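손목 카메라 물체 인식이 팔이 움직일 때만 튀는데, 어디부터 봐야 할까요?

커뮤니티 > 로봇 소프트웨어 > 인식/플래닝
태그: 손목카메라, 타임스탬프, 핸드아이, 모래시계

Wovau

안녕하세요, 양팔 셋업에서 인식 쪽 소프트웨어를 맡은 지 얼마 안 된 초보입니다. 요즘 이 작업이 너무 재미있어서 일요일에도 로그를 열어 보고 있어요!

과제는 테이블 위의 모래시계를 골라 집는 것입니다. 구성은 손목 카메라와 작업대 쪽 고정 카메라이고, 인식 노드가 물체 포즈를 내면 플래너가 그걸 받아 접근 경로를 만듭니다. 팔이 멈춰 있으면 손목 카메라로 구한 포즈가 고정 카메라 쪽과 잘 맞습니다. 그런데 손목이 돌기 시작하면 포즈가 진행 방향으로 쭉 밀렸다가 멈추면 다시 돌아옵니다. 플래너는 그때마다 경로를 새로 짜고요.

핸드아이 캘리브레이션은 두 번 다시 했는데 결과가 거의 같았습니다. 필터를 세게 걸면 덜 튀긴 하는데 반응이 느려져서 싫습니다. 앞의 두 장이 손목 카메라, 뒤의 두 장이 고정 카메라입니다.
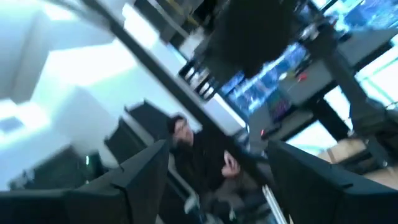
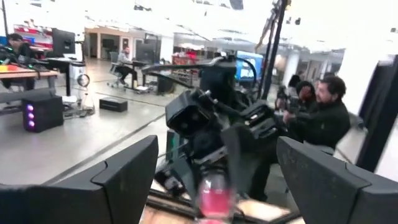
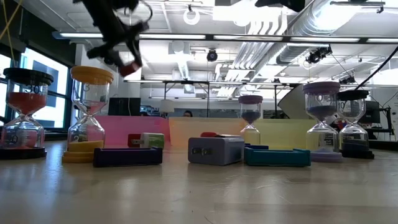
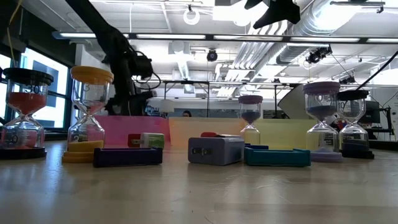
플래너는 어느 시각의 손목 포즈를 기준으로 물체 위치를 변환해야 하나요?

영상이 노출된 시각의 손목 포즈를 써야 합니다. 인식 결과가 나온 시각의 최신 포즈를 쓰면 그 사이에 팔이 움직인 만큼 물체가 밀려 보입니다.

이렇게 한 줄로 묻고 답한 게 저희 팀 메모에 적혀 있는데, 제 코드가 정말 그렇게 하고 있는지 확인하는 방법을 모르겠습니다. 변환 조회할 때 시각을 0으로 넣고 있는데 이게 문제일까요?

Lourenço Meireles

와, 반가운 증상이네요. 멈추면 맞고 움직이면 진행 방향으로 밀린다면 캘리브레이션보다 시간 쪽이 훨씬 의심스럽습니다. 그리고 tf 계열 라이브러리에서 조회 시각 0은 보통 "가장 최근 값"이라는 뜻이니까 일단 거기부터 고치세요. 영상 메시지 헤더의 stamp를 그대로 넘기면 됩니다.

그다음 stamp 자체가 믿을 만한지 봐야 해요. 드라이버에 따라 노출 시각이 아니라 호스트가 프레임을 받은 시각을 찍는 경우가 있거든요. 저는 이렇게 잽니다.

작업대에 마커를 하나 고정하고 손목만 좌우로 천천히 왕복시킵니다. 영상에서 구한 손목 각도와 관절 엔코더에서 구한 손목 각도를 같이 저장합니다. 두 곡선의 상호상관을 구해서 최대가 되는 지연을 찾습니다.

제 셋업에서는 186 ms가 나왔습니다. 처음엔 계산을 잘못한 줄 알았어요. 알고 보니 영상 큐가 5로 잡혀 있어서 오래된 프레임을 차례대로 처리하고 있었습니다. 큐를 1로 줄이니까 지연이 확 내려갔고, 남은 값은 상수로 빼 줬습니다. 곡선 두 개가 딱 포개지는 순간은 진짜 짜릿합니다, 꼭 해 보세요!

하나 더, 변환 버퍼 길이도 확인해 보세요. 헤더 시각으로 조회했을 때 과거 데이터가 이미 버려졌으면 예외가 나는데, 그 예외를 잡아서 최신 값으로 넘어가게 짠 코드가 의외로 많습니다. 그러면 고쳤는데도 똑같아 보여요.

Trumwood

노출 시간을 줄이세요. 블러가 심하면 검출이 안 됩니다. 첫 번째 사진 정도면 저는 그냥 버립니다.

Flistik

위 두 분 말씀에 조금 보탭니다. 블러만으로는 진행 방향으로 일정하게 밀리는 현상이 잘 설명되지 않아요. 그래도 블러 프레임을 거르는 건 저도 찬성이고, 저는 관절 속도를 보고 손목 카메라 결과의 가중치를 낮춥니다. 손목이 빠르게 돌 때는 고정 카메라 추정만 쓰고, 느려지면 다시 섞는 식입니다.

플래너 쪽은 포즈가 바뀔 때마다 전체를 다시 짜지 말고 변화량에 문턱값을 두는 게 좋습니다. 저는 6 mm로 시작했는데 물체 크기에 따라 달라지니 직접 맞춰 보세요. 모래시계는 유리 부분에서 깊이 값이 비기 쉬우니까 뚜껑이나 받침 쪽 점만 골라서 포즈를 맞추는 것도 추천합니다. 저는 여기서 재미를 많이 봤어요.

로그는 최소한 영상 stamp, 노드 수신 시각, 결과 발행 시각, 조회에 쓴 변환 시각을 같이 남기세요. 1,000프레임만 모아서 히스토그램을 그려도 어디서 시간을 먹는지 바로 보입니다.

Wovau

두 분 말씀대로 조회 시각을 헤더 stamp로 바꿨더니 정말 예외가 나고 있었네요. 제 코드가 그걸 조용히 삼키고 최신 값을 쓰고 있었습니다. 버퍼부터 늘리고 왕복 테스트 돌려 보겠습니다. 상호상관 그래프 나오면 댓글로 올릴게요!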